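We use cookies to keep your cart working and to see which pages get read. Accept all – Manage settings

Haridon 4-Way Switched Power Strip, White

Item 738. In stock at the Marsden warehouse. Ships next working day if you order before noon.

Four outlets, four buttons. One button per outlet, so you can shut off the desk lamp and leave the monitor running. Plain white, matte, rounded corners. Goes with pretty much any desk.

Each outlet takes two-pin or three-pin plugs. Two-pin slots on one side, three-pin on the other. Three-pin side has the slanted slots on top, check your plugs before ordering if you're not sure what you have. We get a lot of returns from people who didn't look. This is not a voltage converter – it passes through whatever comes out of your wall. If your appliance needs a different voltage you need a different product, see Gunetti travel transformers in the list at the bottom.

Buttons are round, one next to each outlet, all in a row down the side. Push on, push off. Big enough to hit with a thumb without looking, or a toe if the strip lives under the desk. No lights in the buttons. Some people ask for lights, some people ask for no lights because it's going in a bedroom. This is the no lights one.

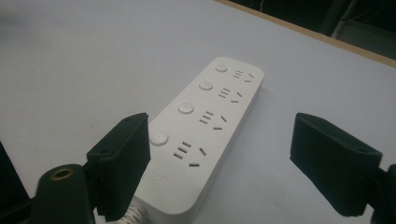 Cord is 250 cm, fixed, not replaceable. Long enough to get from behind a couch to a side table, or down the back of a normal desk and along the wall. If the cord gets nicked, stop using the strip. Don't tape it.

What to plug in: lamps, chargers, monitor, printer, router, speakers, small fan. What not to plug in: space heaters, kettles, hair dryers, irons, anything with a big motor. Those go straight in the wall. Don't plug one strip into another strip either, please, we say it on every page and still get the emails.

Indoor use only. Keep it away from sinks and windowsills. Don't run it under a rug.

Mounting – there's no hardware in the box. Most customers just set it on the desk or stick it down with the Serkulholm mounting strips, which hold fine on painted wood and metal legs. Clean the surface first and give them an hour before you hang any weight on it. On wallpaper they will pull the paper off. Ask us how we know.

Cleaning: unplug, dry cloth, done. White shows coffee. A barely damp cloth is ok on the outside of the housing, well away from the slots, and let it dry completly before it goes back in the wall.

Weight with cord is 562 g. Packed in a plain cardboard sleeve, no plastic window since the September restock. A few of the old boxes are still on the shelf so you might get either. Same strip inside.

Buying for an office or a classroom? Orders of 200 or more get the carton price, write to the sales desk with the quantity and a delivery address and we'll send a quote back, usualy same day. Cartons ship on their own, can't be combined with other items.

Returns within 30 days, unused, in the sleeve. Faulty ones we swap, just send the item number and a short note on what's wrong.

Related items

Haridon 6-Way Switched Power Strip, White
Haridon 4-Way Switched Power Strip, Black
Haridon 2-Way Desk Outlet with Clamp
Serkulholm Mounting Strips, Pack of 8
Serkulholm Under-Desk Cable Tray
Gunetti Travel Transformer, Small
Gunetti Cable Ties, Reusable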